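April, 9:40 am

Second try at the onion skin dye. Soaked the skins overnight in the big pot, strained through cloth, kept a small amount of the liquor back in green-capped tubes for color reference.
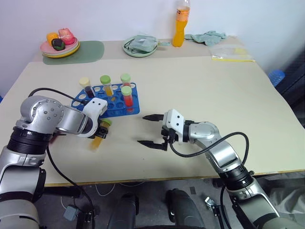
Wool from Jumska, 186 g, mordanted with alum yesterday. Held at a bare simmer for 30 min, then left in the pot. Hema wants it deeper than the last lot, so no rinse until tonight.

Ihor asked if the tap water matters. Probably does. Use rainwater for skein 2 and label it. 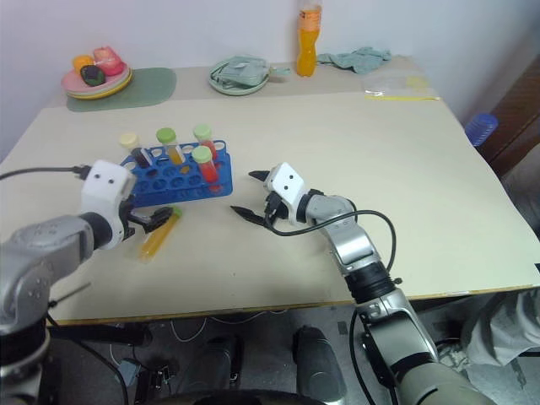
Alum is low, 18 g left. Iwona is ordering from Barkach. Teemu still has the good scale.

To do: cut lightfast strips, tape half to the south window, half in the drawer. Check in two weeks.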